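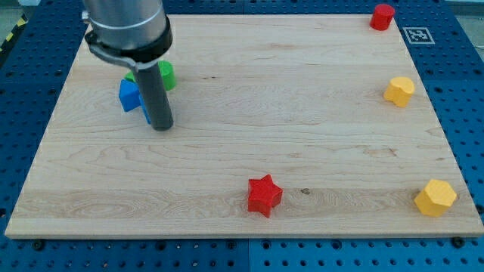

The arm at the sorting board, with the star still out in the middle of the maple.

The Pado Line

By Amber Dekker

The budget was due on Thursday, and Wenche Haugland had written it four times already, once on the back of a seed catalog while she waited for the dentist, and she had not liked any of the four.

She ran the buying for Sikach Toys, a job she had come to by way of the paint room, the packing room and eleven long winters in shipping, and she believed (her husband said she believed it more firmly than she believed in heaven) that you should never sign for a machine you wouldn't be willing to eat lunch beside. So on Wednesday afternoon she carried her sandwich down to the back of the building, where the arm was, and pulled up the stool with the mended leg.

Bendik Holmgren was already there with his sleeves pushed up and his reading glasses on top of his head, where he would spend part of the afternoon looking for them.

"You've come to say no," he said.

"I've come to eat an egg sandwich."

"You had the same sandwich when you said no to the dust collector."

"And were we right about the dust collector?"

He thought it over, being a fair man. "We were right about that one," he said.

The arm stood over its maple board on the blue table. It was a month into its trial, on loan from the dealer in Prukville, and October was the end of the loan. After that it was either a line in the budget or an empty place on the floor. The work was simple enough to explain to anybody's aunt. The blocks came out of the finishing room in every shape Sikach made, hearts and stars and cylinders and the six-sided ones the catalog called honeycombs, and they had to be gathered by color before they went into the boxes. Four people had done it by hand for as long as there had been a Sikach. Two of the four were retiring in the spring, and the ad in the paper had brought in one young man who wanted to know if he could do it from home.

Wenche unwrapped her sandwich and watched. The long dark rod had come down at the far corner by the blue block and the green one, very close in, the way you'd lean over to hear a child tell you a secret. The red star sat out by itself in the middle of all that honey-colored wood. The two yellows were along the right-hand side, the heart and the honeycomb, and the other red was clear at the back.

"It always leaves the star," she said.

"It doesn't always leave it. It gets to it."

"Vilgot would have had the star by now."

"Vilgot has been doing it since before you were married," said Bendik. "Give the poor thing a month."

She had given it a month, that was the trouble, and now she had to put a number beside it. She took the pages out of her apron pocket and flattened them on her knee. The lease was 2244 a month, and she had written that figure so many times it had started to look like a street address. There was the service visit, and the spare collar, and the training for whoever would look after it, which the dealer had put down in small type at the very bottom as if it were a matter of napkins. Helge Myklebust upstairs wanted it all on one sheet. Helge was a kind man and had sat up with her the whole night of the flood, but he could not be brought to turn a page over.

"What did you put for the person?" Bendik asked.

"What person?"

"The one who stands here."

Wenche looked at the sheet. She had put down the arm and the table under the arm. She had put down 38 hours of setup, because the dealer's letter said 38, and she had even put down a second maple board, since Bendik was fond of the first one and didn't like to see it get scratched. She turned the page over, although she knew perfectly well there was nothing on the back but a telephone number for the roofer.

"I thought it would be you," she said.

"I'm 59, Wenche. I have a boat with no bottom in it and a daughter in Policarpio who says I never visit." He found his glasses, put them on, and looked at her kindly through them. "It ought to be Vilgot. He knows the blocks. He can hear a bad one when it drops, did you know that? He'll say, that one's got a crack in it, and he'll be across the room pouring coffee."

"Vilgot hates it. He calls it the coat rack."

"He calls it that when you're around. He was down here Monday until after six. He'd brought it a cushion."

"A cushion for what?"

"Well, for the stool," said Bendik. "But he'd brought it here."

She looked down, and there was indeed a cushion under her, brown corduroy with a button in the middle, and she had been sitting on it the whole time and thinking only that her back felt better than usual. She recognized the corduroy. It had been a very good pair of pants once, and Vilgot had worn them to her daughter's christening.

So she took the pencil from behind her ear and began again, small, in the margin. She crossed out the second board, and then, seeing Bendik's face, she put it back in. She took the training up from the bottom of the page and wrote it near the top, in letters Helge couldn't miss, and beside it she wrote Eide, V., and a raise of 14 percent, which was more than she had ever asked for on anyone's behalf, herself included. Then she added the whole thing up twice. It was too much both times, and by the same amount, and this cheered her, as it meant at least that her arithmetic was sound.

"He'll send it back," said Bendik.

"Then I'll take it up to him again. I know where he sits."

She gave him the other half of the sandwich. He ate it standing, one hand on the edge of the blue table, and they stayed there a good while longer than either of them had meant to, talking about the boat and what a new bottom might cost, while upstairs somebody's telephone rang and rang.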